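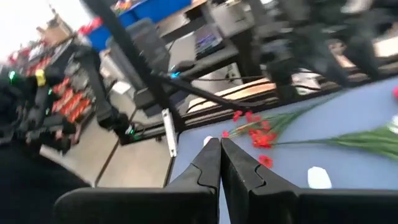
Fake flowers, and why I've changed my mind

I used to be a proper snob about artificial flowers. My gran had a bowl of them on top of the telly that went slowly grey over 19 years and I swore I'd never own any. Well! It's April, I've got hay fever, and I have given in completely.

The red ones came from a shop in Plosham that I only went into to get out of the rain (I came out with tulips, a ruffly red bunch that I'm calling gladioli until someone corrects me, and a big airy spray with little creamy white flowers on it). They get a bit squashed in the bag, so before anything else I lay them flat on the table and bend the leaves about until they stop looking so startled. Long grassy leaves are the most forgiving. Tulips are fussier, and you do have to be quite firm with the stem.

Then there's the fun bit, which is vases. I've had the turquoise one since a weekend in Cilville and it's a lovely loud thing, all raised leafy or flowery pattern, with a narrow neck that holds a tall spray upright without any help. The pink one is shorter and ribbed, more of a bottle really. I tried 2 tulips in it and they just bickered, so now it gets one on its own and looks much smarter for it.
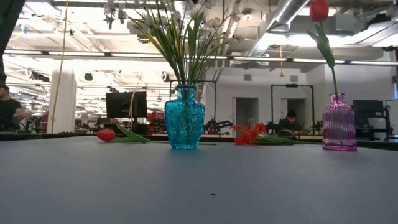 Turquoise and pink vases, with the leftover reds still waiting their turn.

I can't decide about the ruffly bunch. It might want a jug. I did try it in with the white spray for an evening but it looked like a hotel reception, so out it came again.

Dusting: a dry paintbrush, and a hairdryer on cool for the bits you can't reach. Next job is finding a windowsill for them all, as mine is only 40 cm long and the basil has already claimed most of it.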